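Pre-run checklist, arm cell, drive swap job
Walked Friday by Braulio Nava. Comments are mine unless marked BC (Benvinda Coelho), who has opinions and a key to the breaker box.

1. E-stop reachable from the operator stool
PASS. I can slap it without standing up. BC: "Now do it with coffee in the other hand." Also pass.

2. E-stop tested under motion
PASS. Stopped, stayed stopped, needed a proper reset. It also killed the shop radio, so somebody has been creative with the power strip again. See item 9.

3. Computer unplugged from the wall before the arm goes near it
PASS. Cord is in the drawer, where it lives until the job is over.

4. Loose cables kept out of the gripper's path
COMMENT. They are out of the path we taught it. Ask it to go three inches toward the board and we will be having a different conversation. Tie back anything that can be tied before each run.

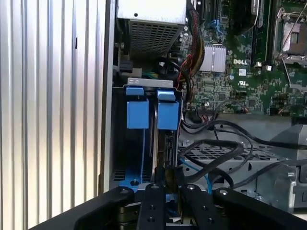
5. Speed limit set for shared work
PASS, at the second attempt. Somebody had left the Trnka profile loaded, which is tuned for moving foam blocks and has no manners. Limit is now 70 mm per second inside the case. It feels like watching paint dry, and I would like it to keep feeling that way.

6. Grip force
PASS. BC wants it lower. I want the drive to stay in the fingers. We have settled on her number.

7. Case and fixture secured to the table
PASS on the fixture. The case got a shove from each of us and did not travel. Repeat the shove after every crash, including the ones you would prefer not to log.

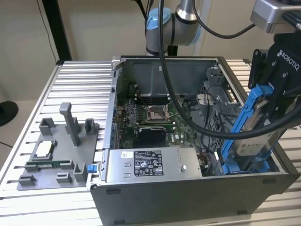
8. Wrist and gripper screws
PASS. Torqued and paint-marked. If a mark is broken, stop and tell one of us. Do not repaint the mark. You know who you are.

9. Power strips
FAIL. Two strips daisy-chained, with the Itberg heater on the end. The heater has been moved to the wall outlet and the second strip is in the trash. Recheck in February.

10. Cycle counter
COMMENT. Reads 325. Finger pads are due for replacement at 3000, so I expect to be a grandfather. 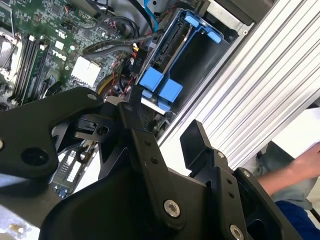 Plasarero Shared Workshop / Automation Bench Group

11. Hands clear while the arm is live
COMMENT. Paperwork belongs on the other table. Hit pause before reaching over for anything, pens included.

12. Sleeves, lanyards, hair
PASS. BC made me take off my Dunora badge. Fair.

13. Log filled in
PASS, by virtue of this page. Next walk is Benvinda's, and she uses a red pen.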